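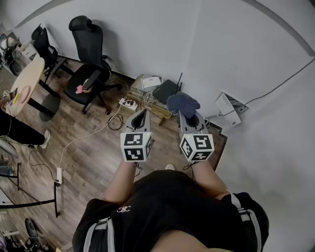 Clukgate Hall, Brasevstead
Monthly safety walk-through, January
Checked against the Fosik general premises form, with comments

Start time: Sunday, 7:30 a.m., before the first booking

1. Main entrance and steps
Handrail firm: Yes
Treads sound: Yes
Lighting: No
Comment: The porch light is marked "repaired" on the last sheet. It went off twice while I was finding my keys. I would like to know what was repaired.

2. Fire exits
Clear inside: Yes
Clear outside: No
Comment: Side door opens until it meets the recycling bin. Same bin, same spot as last month. The painted KEEP CLEAR box is under it. Another coat of paint won't help.

3. Extinguishers
In place: Yes
Gauge in green: Yes
Tag current: See comment
Comment: Tag on unit 1519 (kitchen passage) is signed but the month is left blank. I have put it down as not serviced until someone shows me the invoice. Assefa have been asked for a copy.

4. Emergency lights
Tested on battery: Yes
Lasted 60 minutes: Stair unit no, others yes
Comment: Stair unit faded well before the end. The installer's note says these lights are "maintenance free." They have batteries in them, so I doubt it.

5. Floors
Trip hazards: One
Comment: Lifted edge on the mat inside the back lobby. Tape has been tried and is peeling. Take the mat up or buy one that lies flat.

6. Kitchen
Outlets and cords: Pass
Hot water: Pass, warning label missing
First aid kit: Incomplete
Comment: Kit has plenty of triangular bandages and no adhesive ones. The contents card inside the lid has every line checked off. Whoever checked it was reading the card.

7. Windows and radiators
Sash cords: Fail, north side
Radiator guards: Pass
Comment: The north windows date from 1930 and I am told they have "always been like that." One dropped shut when I let go of it. Wedge it closed and hang a sign until the cord is replaced.

8. Storage closet
Shelves fixed to wall: Top bracket loose
Ladder: Fail
Comment: Ladder has a cracked foot. It was tagged out of use and the tag is now on the floor behind it. Please cut the ladder up or get it off the premises.

9. Logbook
Up to date: In appearance
Comment: Four weekly alarm tests entered in the same pen with the same time of day. I can't prove they weren't done. I pressed the call point at 8:15 and the alarm did sound.

Overall: Open with restrictions. Items 2 and 8 to be dealt with before the evening booking. Item 3 stays open until the paperwork arrives.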